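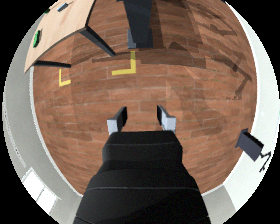

Section 4. Planning the cell before you order

Complete this section before a purchase order is issued for a Curkberg arm. Most budget overruns come from items left off the first quote: flooring work, guards, cable runs and a second gripper. Start with the floor plan. Yellow corner marks on the floor, like the L-shaped ones near the post, are a cheap way to fix table positions and should be in the site budget from the first draft. Floors laid in brick or tile need a base plate under the arm, quoted separately as item B.

4.1 Site survey

1. Measure the clear floor area with the work table in its planned position.
2. Mark posts, columns and any fixed equipment on the plan.
3. Record the route for power and signal cables. Add 20 percent to the measured length.
4. Send the plan to your Vinby sales contact and keep a signed copy.

Note: Table legs take up reach space. Draw them on the plan as well as the tabletop.

4.2 Choosing the gripper

The standard two-finger gripper is included in the base price. Flat pads are suitable for small cubes and blocks. Round or thin parts may need shaped pads - order these with the arm, as later orders carry a separate shipping charge.

1. List every part the arm will pick up, with size and weight.
2. Circle the smallest and the heaviest.
3. Check both against the load table in Appendix C. 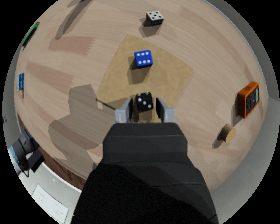 4. If either part falls outside the table, request a trial before ordering. The trial fee is 255 per day and is credited against the purchase.

Caution: Do not size the gripper from the average part. A gripper that is too small voids the warranty on the wrist.

4.3 Budget lines

Enter each line on form P-2. Amounts are in euros, before tax.

Base plate and floor anchors: 2,000
Guarding and emergency stop: 3,000
Cable set: per quote
Shaped pads: per quote
Operator training: per quote

Note: Prices apply to orders confirmed before the end of November. Later orders are quoted again.

4.4 Approval

Return form P-2 with the floor plan to Sandrine Chevalier, Planning Desk, Vinby. Allow two weeks for review.

Section revised Jun 8, 2018 (M. Arnaud)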